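flumis-seedlist

README, last touched 19th October

Seed swap records for the Trodivmont allotments, typed up from the paper slips. 2104 rows, one row per packet handed in. Hidayah Pillai did most of the typing, I did the rest, so blame me for the beans.

What's in here

seeds.csv - the main list
growers.csv - plot numbers and initials, no full names
notes.txt - odds and ends that didnt fit anywhere

Columns in seeds.csv: variety, type, year saved, plot, germination, remarks. Year saved is blank if the slip didn't say. Germination is out of 100, grower's own test, so take it with a pinch of salt. Anything over 3 years old is marked "old" in remarks. Parsnips marked old after one, don't bother sowing them.

Sorting colours

Type column uses the colour words from the slips. Green for leaf and brassica, red for fruiting stuff, black for anything unlabelled. Roots and alliums got no colour, left blank.

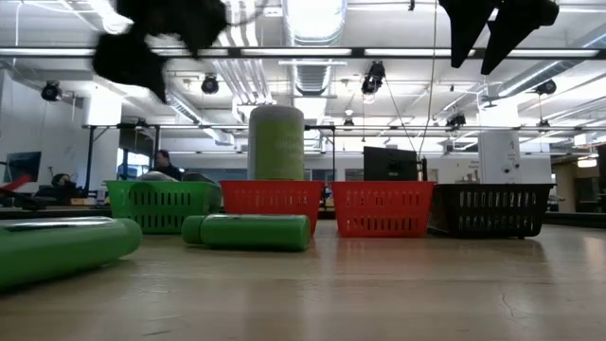
Green, red and black baskets on the long table.

Known problems

Spelling of varieties is all over the place. "Brekus" and "Breckus" are the same pea. Squashes crossed, names are a guess at best. Plot 2 handed in the same runner beans twice, not yet removed. Dates from before March are shaky.

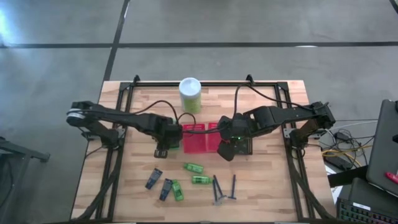
Butcher-block table, concrete floor.

To do

- merge the duplicate tomatos
- ask Wahyudi Wibisono about the leek slips
- add sowing months

Use it however you like. Corrections to Sosina Bogale please, with the row number.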